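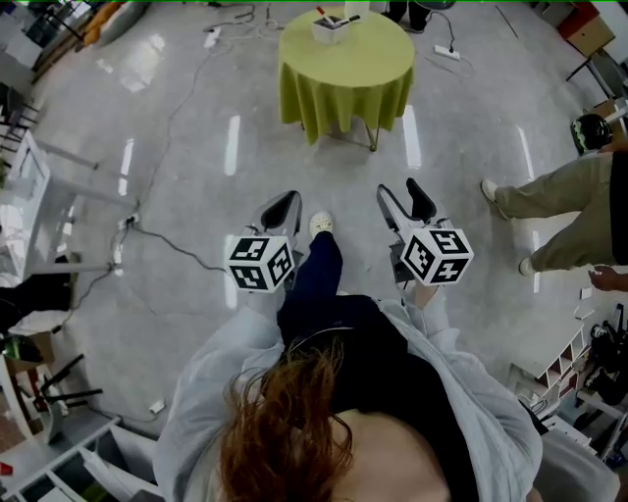 A gripper in each hand, seen from overhead.

Stunport Shared Services
Infrastructure and Desktop Group
Minutes of the meeting held 17 Feb 2026, main office, with Trerivside joining by video

Present: Infrastructure lead (chair), desktop support lead, identity administrator, network administrator, records officer, finance liaison, Trerivside site lead (video), service desk supervisor (minutes)
Apologies: Security analyst, who sent written comments longer than the agenda

1. Minutes of the last meeting

Approved with one correction. The network administrator asked that "refused" be changed to "expressed a preference against." The chair allowed it. The minute-taker expressed a preference against it and was overruled.

2. Matters arising

The backup test promised in January has been done. A full restore of the finance share worked on the second attempt. The first attempt restored a finance share from a server we turned off some years ago, and several people found files in it they had been missing. They have been asked to take what they need and stop telling their colleagues.

The label printer in the stockroom remains on the asset list under three different names. The desktop support lead will pick one.

The door to the server room still sticks. Facilities has closed the ticket as "works as intended."

3. File server retirement: where we are

The infrastructure lead gave the update. The old file server is to be emptied and switched off, with home folders and department shares moving to Skoto. The count of shared folders on the old server now stands at 1,608. At the start of the project it was lower. Staff who were told that shared folders were going away have been making new ones while they still can.

The right to create top-level folders has now been removed for everyone outside this group. Two calls came in about it, both from people inside this group.

Home folders for the Stunport office have moved. Complaints have mostly been about the look of the Skoto icon, and about files that show in the list but take a moment to open the first time. The desktop support lead pointed out that files on the old server also took a moment to open, and often longer, but that people had grown fond of it. A short note on what the little cloud symbol means will go out again. It has gone out before. It will have a different subject line this time.

Department shares have not moved. The order was agreed as facilities, human resources, records, then finance. Finance asked to go last in November, and asked again at this meeting in case anyone had forgotten.

4. Permissions

Most of the meeting went here, as it usually does.

The identity administrator reported that permissions on the old server can't be copied across as they stand. Skoto works from groups. The old server works from groups, groups inside groups, people added by hand on a bad afternoon, and a group called TEMP2 that has full control of almost everything. TEMP2 was searched for in the change log. The change log does not go back that far.

Options discussed:

Copy the existing permissions as closely as possible and clean up afterward. The infrastructure lead favored this on grounds of speed. The identity administrator asked when the group had last cleaned anything up afterward. The question was noted.

Start each department share from nothing and add access on request. The security analyst's written comments favor this, at some length. The service desk supervisor said that the service desk would then be unable to do any other work until spring, and asked that the minutes show she said it calmly.

Rebuild from the groups already held in Kashindye, with each department head signing off on a one-page list before the move. Exceptions would be added to that list and nowhere else, and would carry an end date.

The third option was agreed. The records officer asked what happens if a department head doesn't sign. The chair said the share will move read-only until they do. There was a pause while people considered how well this would work, and then general approval.

TEMP2 will not be moved. Its members will be told in advance. One of its members is the scanner on the second floor, which will need an account of its own.

5. Old files and what to do with them

The records officer presented the draft retention rules. Anything with a legal retention period moves with its label attached. Anything not opened in a long time goes to the archive tier, where it stays readable but has to be asked for. Anything that is plainly installation media for software we no longer run gets deleted.

There was discussion of the word "plainly." The desktop support lead would like to keep one copy of the old scanning software. Asked why, he said you never know. The records officer said that the purpose of the retention rules was to know. It was agreed that one copy may be kept on a labeled drive in a drawer and that the drawer is his responsibility.

The finance liaison asked about spreadsheets that link to other spreadsheets by drive letter. These will break when the drive letter goes. The infrastructure lead has a scan that finds most of them and listed 600 in the finance share alone. The finance liaison said that sounded low.

It was agreed that the drive letter will be kept alive for finance through the changeover by way of a mapped shortcut, and that finance will fix the links a folder at a time. The finance liaison asked for the word "temporary" to be left out of the announcement, as staff have learned what it means.

Long file paths remain a problem. Skoto won't take a path over its limit, and there are folders nested so far down that the path is mostly the word "Final." Owners will get a list and be asked to shorten the names themselves. The service desk will help with the first few and then hand out the instructions.

6. Trerivside

The Trerivside site lead reported that the line there is still the slow one. Moving the site's home folders over it during the day would leave nothing for the phones. A night-time run was tried as a test and finished before the office opened, apart from one mailbox-sized folder of video from a retirement party. The folder has been moved to a portable drive and will come over by car.

The network administrator confirmed that an upload limit can be set by the hour. Settings to be agreed between the two sites before any live move. The sync client at Trerivside will be installed in small batches, with a pause after each, so that the laptops do not all try to index themselves on the same morning.

The site lead also asked for someone from Stunport to be in the building on the day of the move. The desktop support lead will go. The site lead asked that it be someone with a key to the comms cupboard this time.

The picture froze for part of this item. Trerivside's views on the rest of it were taken from the chat window.

7. Licenses and cost

The finance liaison presented the figures. The current Skoto agreement covers up to 3,000 accounts. We are inside that as long as shared mailboxes, meeting rooms and leavers are not counted. At present all of them are being counted. The identity administrator will remove the leavers. Removing the meeting rooms has been tried, and the calendar took it badly, so that one needs more thought.

Maintenance on the old server hardware runs out soon. The vendor has offered an extension, at a price the finance liaison read out twice. The group's view is that the extension should not be taken unless the finance share slips. The finance liaison observed that this puts finance in the position of deciding whether finance costs money. The chair agreed that it does.

8. Communications and training

Drop-in sessions of 45 minutes will be held ahead of each department's move. The first round, for facilities, was well attended once it became known that it was in the room with the good chairs. Questions were mostly sensible. The most common was how to get a deleted file back, and it was often asked in the tone of someone with a particular file in mind.

The one-page guide has been through another draft. It is now two pages. The chair asked for it to be one page. The desktop support lead suggested smaller type. The service desk supervisor will edit it instead.

Agreed that announcements about the move will come from the service desk address only. Messages from the project mailbox have been reported as phishing by staff, correctly following their training.

9. Risks

No new risks added. The existing risk "loss of knowledge about how the old server is set up" was reviewed. The group agreed that it can't be rated as a risk when it has already happened, and moved it to the issues list.

10. Any other business

The network administrator reminded everyone that the guest Wi-Fi password changes at the end of February. Please take the old one down from the kitchen wall.

The service desk supervisor asked that tickets raised by members of this group contain a description of the problem. "See me" is not a description.

Actions

Infrastructure lead: set the move date for the facilities share; send the long path list to folder owners.
Identity administrator: draft the one-page access lists from Kashindye; remove leavers from the Skoto count; notify members of TEMP2; create an account for the second-floor scanner.
Records officer: final version of the retention rules, with "plainly" defined.
Desktop support lead: choose a name for the label printer; label the drive; obtain a key for Trerivside.
Network administrator: agree hourly upload limits with Trerivside.
Finance liaison: name an owner for the linked spreadsheets; hold the hardware extension quote open.
Service desk supervisor: cut the guide to one page; resend the cloud symbol note.

Next meeting: same room, after the facilities move. Papers to the chair beforehand, please, in Skoto and not as attachments.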